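The fault report from Clavberg ran to 2 pages, and the word "glass" came up once, near the end, under cleanup. The rest was about a grip-force reading that stuck at its last good value while the hand went on closing. A rod snapped, the beaker went over, and the log recorded a completed stir. The supplier, Zellano, called it a sensor dropout and sent a patch in February.

I have no quarrel with the patch. My quarrel is with "completed." The system had done 3449 stirs by then, and we were all invited to admire that number. But who checked them? The software counted a stir as done when the wrist finished its path. It had no opinion on whether there was still a rod in the fingers.

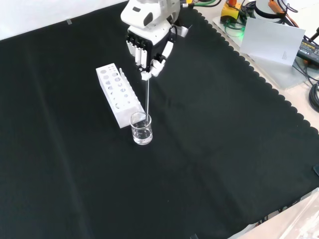 Bench chemistry is an odd place to be relaxed about this. A person who cracks a rod hears it, swears and stops. At Aerts, where I spent a morning asking awkward questions, I was told the hand is gentle, and I expect it usually is. Gentle is a setting, though, and a setting depends on a reading. Put a thin glass rod between white robotic fingers, with its tip down inside a small beaker of clear liquid, and there is very little slack for a reading that is wrong. A wrist that drifts sideways will push glass against glass. I asked what would stop it. The answer was a limit in the software, fed by the same sensor.

Granel sells a separate cutoff that watches the motor current and kills the power within 18 milliseconds. It costs nearly 400 dollars. I was told it caused "nuisance stops," and I'd like to see the list of those, with a note beside each saying how anyone knew it was a nuisance.

Until then I would ask for two dull things. Fit the cutoff, and leave it on when the visitors come. And change the log so that it says "motion finished" when that is all the machine knows. The patch notes I was shown still say "completed."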